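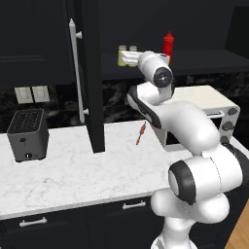
A kitchen countertop (also called a worktop, a counter, or in older American usage a drainboard, when it sloped toward the sink) is the flat, fixed surface on which most of the work of cooking gets done. It usually rests on a row of base cabinets and runs along one or more walls, with a second row of cabinets hung above it, and the space between the two is where a household keeps whatever it reaches for most. White stone, or something patterned to look like it, is often set against dark cabinetry, as with the marble-patterned counter here and the dark upper cabinet standing open over it, and a countertop oven is a common tenant of the wall side. The word can mean the slab alone or the whole working area, and cooks tend to use it in the second sense while fabricators stick firmly to the first.

History

For most of the history of cooking there was no such thing as a counter. There was a table, and the table did everything: bread was kneaded on it, birds were plucked on it, and when the work was finished the same boards were scrubbed down so that people could sit and eat. In bigger houses the kitchen table was a massive piece of furniture that stayed in the middle of the room for generations, and you can still find old ones with a shallow dip worn along one side where the cook stood.

The freestanding cabinet came next, at least in the United States. Toward the end of the nineteenth century and well into the twentieth, many kitchens had a tall cupboard with a pull-out shelf at waist height, often covered in zinc or enameled metal, with bins for flour and sugar built in above and below. It was a clever piece of furniture and a great many families were fond of theirs, but the shelf was small, and anyone rolling out a pie crust soon ran out of room.

The long unbroken counter arrived with fitted cabinets, mostly between the two world wars. Designers interested in saving steps began to think of the kitchen as a kind of workshop, with the sink, the stove, and the storage joined by one level surface so that a heavy pot could be slid along without lifting it. Linoleum was the usual covering at first, held down at the front by a strip of metal edging. Ceramic tile was popular too, especially in the West, and after the Second World War plastic laminate swept nearly everything else aside because it was cheap, cheerful, and came in any color a person could ask for.

Stone had never gone away entirely. Bakers and candy makers always liked a marble slab, and well-to-do houses often had one set aside for pastry. It became an ordinary choice for the whole kitchen only toward the end of the last century, when better saws and polishing machines brought the price of granite down.

Materials

Wood is the oldest material still in use, and for many people the friendliest. A butcher-block top is made of strips of maple, beech, or another hard wood glued together, either with the long grain facing up or with the ends of the pieces facing up, like a chopping block. It is quiet under a dropped spoon, and a scratch or a burn can be sanded out. In return it asks for oil now and then, and it will darken around the sink if water is allowed to stand.

Laminate is a thin, hard sheet made from layers of paper and resin and glued to a board. It wipes clean easily and shrugs off most stains, though a very hot pan will blister it and a deep chip is difficult to repair. The weak spots have always been the seams, where water can find its way into the board underneath and make it swell.

Marble is loved for its looks and for its coolness under the hand. It is mostly calcite, and calcite reacts with acid, so lemon juice, vinegar, wine, and tomato sauce all leave dull marks called etching. A sealer slows down staining but does very little about etching, a point that buyers often miss. Some owners mind the marks terribly and others come to like them. The Molard quarry, which supplied pale gray-veined marble to kitchen fitters for many years, cut 3,000 slabs in its busiest season and sold nearly all of them with a honed, matte finish, on which the marks show less than they do on a polished one.

Granite is harder and takes heat and acid well. Engineered stone, sold under many names, is made from ground mineral bound with resin, and it can be made to imitate marble veining closely enough to fool a visitor. It does not need sealing, but the resin can scorch. Stainless steel is the standard in restaurants and turns up in some homes as well. Concrete, soapstone, solid surface acrylic, recycled glass, and poured terrazzo all have their followers, and the arguments among them can get surprisingly heated.

Dimensions

In American kitchens the top of the counter generally stands 36 inches from the floor, a height settled on in the middle of the twentieth century and hardly questioned afterward. It suits a person of middling height fairly well. Taller cooks find themselves stooping over the cutting board, and shorter ones have to raise their shoulders to knead. Islands are sometimes built with a second, lower section for dough or a raised one for stools, and the bar height of 40 inches or more is a matter of taste more than of comfort.

Depth is usually a little over two feet from the wall to the front edge. The far few inches are seldom used for cooking at all and tend to fill up with canisters and chargers. A slab 3 centimeters thick is stiff enough to be laid straight on the cabinets, while a thinner one may be given a plywood base and a built-up edge to make it look heavier. Overhangs for seating need brackets once they get past a certain reach – 16 inches in the rule used by the fabricating shop Hestance, though other shops draw the line sooner and the kind of stone matters a good deal.

Arrangement and everyday use
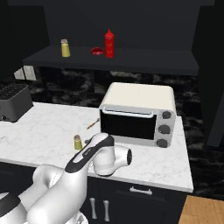

Writers on kitchen planning like to divide the counter into zones, each near the fixture it serves. There is a landing place beside the refrigerator, a wet area by the sink, a stretch for chopping and mixing, and a spot next to the heat where finished dishes can be set down. Small things drift from one zone to another through the day, and seasonings drift the most, so that a little shaker like the yellow-green one with the gray-brown cap may end up out on the marble, with a thin brown stick of a utensil lying behind it beside the toaster oven. Planners have tried shelves, trays, and rails to keep such things in their places, with mixed success, and many experienced cooks will tell you that a salt cellar within arm's reach is worth a bit of untidiness anyway.

Small appliances take up more of the counter than any other class of object. The toaster, the coffee maker, the countertop oven, and the stand mixer each need an outlet, some air around them, and a place for their crumbs or drips to fall. An appliance garage, a cabinet that sits right on the counter with a door that rolls or lifts, was fashionable for a time and has come back into favor with people who want a clear surface. The trouble is that the door itself needs room, and whatever stands in front of it must be moved each morning before anybody can have toast.

Lighting makes a bigger difference than most people expect. A ceiling fixture in the middle of the room puts the cook's own shadow exactly over the cutting board, so strips or small lamps are often fixed to the underside of the upper cabinets. They work best mounted toward the front, where they light the whole depth of the counter. On polished stone they can throw a glare, and a frosted cover helps.

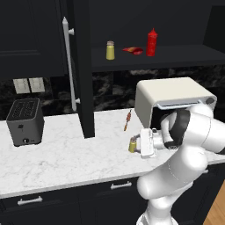
Maite Urquijo has objected that zone planning assumes one cook working alone, and that in a busy family kitchen "the counter belongs to whoever got there first, and the plan had better allow for that." She would give up a row of base cabinets to gain a second clear stretch well away from the stove, even if it were quite short. Planners of the Lodhi school, who favor a single long run with everything on it, have never accepted the point, though some of their later layouts do include a small side counter for children and guests.

Care

Daily cleaning calls for little more than warm water, a drop of dish soap, and a soft cloth, followed by a dry one. Vinegar is fine on laminate and steel and should be kept away from marble and other limestone relatives. Scouring powder dulls nearly everything. Oil spots on unsealed stone can often be drawn out with a poultice, a thick paste of baking soda and water left on under plastic overnight and then scraped away, and stubborn ones may need it done twice.

Wooden tops are oiled with food-safe mineral oil, sometimes with a little beeswax melted into it. The Dradum household manual recommends doing this every October, before indoor heating dries the air, and again whenever water stops beading on the surface. Cutting boards and trivets remain a good idea on every material. Knives dull quickly on stone, and even a granite top can crack if a very hot pan is set down near a cutout or a seam.

See also

Backsplash
Butcher block
Kitchen cabinet
Kitchen island
Pastry slab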